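Mivell Presenter Records
README, release 9

Mivell is a table of career records for regional television and radio presenters. Each row covers one spell of employment: a person, a station, a programme and a role, with start and end dates where known. The records were compiled from station staff pages, programme listings and printed press notices.

Maintainer: Petronella Mokgethi
Date checking and merge rules: Adelino Serrano
Last updated: February 12, 2022

Files

presenters.csv holds one row per person.
spells.csv holds one row per spell of employment.
awards.csv holds one row per award or nomination.
sources.csv holds one row per source document, with the date it was read.

All files are UTF-8, comma separated, with a header row. Text fields containing commas are quoted. Empty fields mean "not known". They do not mean "none".

Main fields in spells.csv

person_id: key to presenters.csv. Stable between releases.
station_id: key for the station at the time of the spell. A station that changed its call sign or owner keeps its key. A station that merged with another gets a new one.
role: one of 16 values. See the note on roles.
start, end: year, year and month, or full date. Precision is given in start_prec and end_prec.
current: yes, no or blank. Yes means the source listed the person as current on the day it was read.
source_id: key to sources.csv. Required.

Roles

Job titles differ between stations, and the original title is kept in title_raw. The role field is our own grouping. "Anchor", "newsreader" and "main presenter" all become anchor. "Contributor" is left as it is when the source says nothing about what was contributed. Weather staff are coded weather whether or not they hold a meteorology qualification. A person who read the morning news and also reported for the evening programme has 2 rows with overlapping dates. 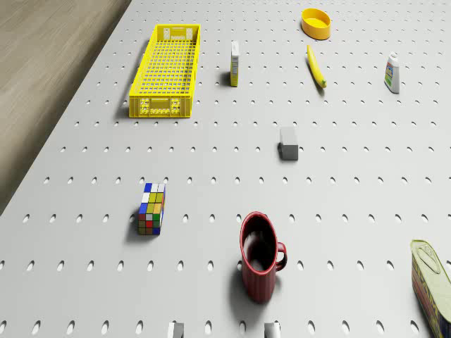
Overlaps are not errors and should not be removed before counting people. To count people, use distinct person_id. To count posts, use rows. Totals made by adding up the role counts will be too high.

Dates

Staff pages often give only a year. In such cases start_prec is set to "year" and no month is filled in. Releases before this one put September in the month field for undated television seasons. That has been taken out, and anyone with older copies should replace them.

Awards

Awards.csv separates wins from nominations in the result field. Shared awards are entered once per named person, with the same award_id. Regional and national stages of the same award have separate identifiers. Where a staff page claimed a number of awards without naming them, the claim is kept in presenters.csv under award_claim and adds nothing to awards.csv.

Checks

A sample of 100 spells was read again against the sources by a second person. Disagreements were mostly in the role field and were settled by Adelino Serrano. The date fields for the Flenora and Quezada stations have not been rechecked.

Known gaps

Freelance and relief presenters are under-recorded. Radio spells from before online listings are sparse. Torkero has entries for television only. Names changed on marriage or for broadcast are linked where a source states the link; otherwise they remain as separate persons.

Private details such as home town, family and salary are not collected. Corrections should quote the person_id and give a source that can be read by others.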